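4.2 Equipment Planning and Purchase

The budget for the garment task was fixed before the first meeting between the two partner groups, and for this reason the choice of equipment was made mostly by price and delivery time. In this section we explain how the money was divided, which items were bought and which were borrowed, and what we would plan in a different way.

The total for equipment at one station was 4,000 dollars. We first asked for offers on a complete arm with a wrist camera, but the lowest offer, from Dalix, was above this total even without shipping. Ohemaa Quaye then proposed to spend the money on hand-held grippers, which a person carries through the task, and to postpone the arm to the next funding period. Two suppliers were compared. Rarkura offered the shorter delivery time, and Jornosis offered spare fingers in the same price. We chose Jornosis, because worn fingers had already stopped our work in an earlier project.

The budget was written with three lines: the tool itself, the station, and the reserve. The station line covers everything which the tool looks at or touches. It was the smallest line in our first draft, with only 300 dollars, and it was also the line that we corrected most often. A garment must hang at a height that the operator can reach without bending. The background must be easy to change between tasks. The tabletop should not reflect the lamps into the lens. None of these items is expensive alone, but each one has to be ordered, received and mounted by somebody, and this time was missing from our plan.

For the backdrop we compared painted panels with cloth. Painted panels stay flat and give a cleaner background, but they need a frame and a second person to move them. Cloth makes folds, and the folds change every time it is hung again. We accepted this variation and bought black cloth with clips. Cut-out letters were added to the order later, at the request of Amerley Nyarko, so that the background would have some colored shapes on it.
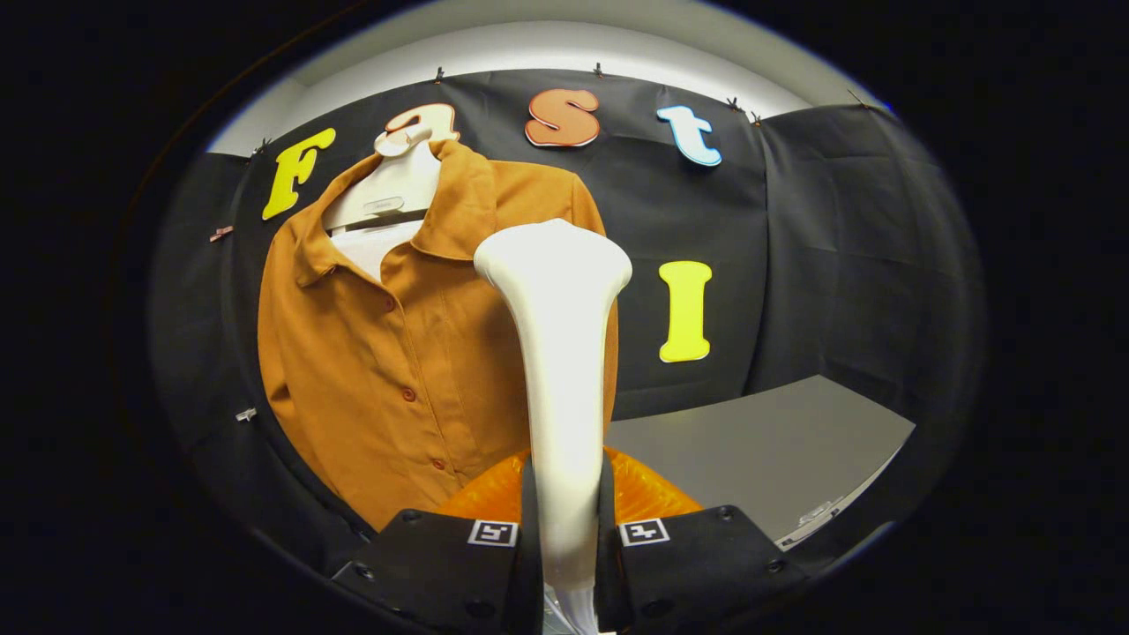
Figure 3. Garment station from the view of the hand-held gripper, with the shirt on its hanger and the black cloth backdrop.

The markers on the fingers deserve a separate remark. In the first order we treated them as printed paper and gave them no cost. Later we moved them to the tool line, together with the fingers, so that one person is responsible for both when a part must be replaced. The same rule was used for bolts and other small parts — before this change they were ordered from three different accounts.

Delivery of the tools took 9 weeks. The order was closed on July 15, 2018, and the station was planned to be ready in November. The reserve was used for a second set of fingers and for customs fees, which we had not included. Iddrisu Korletey kept the list of all purchases, and the short version of it is given in Appendix B.

For groups that prepare a similar budget, we suggest to write the station line first and to ask the operators for their opinion before the order is sent. We also suggest to keep garments and hangers in a separate line. They are cheap, but they are replaced much more often than any part of the tool. The purchase of the arm is discussed again in Section 6, with the new offer from Dalix.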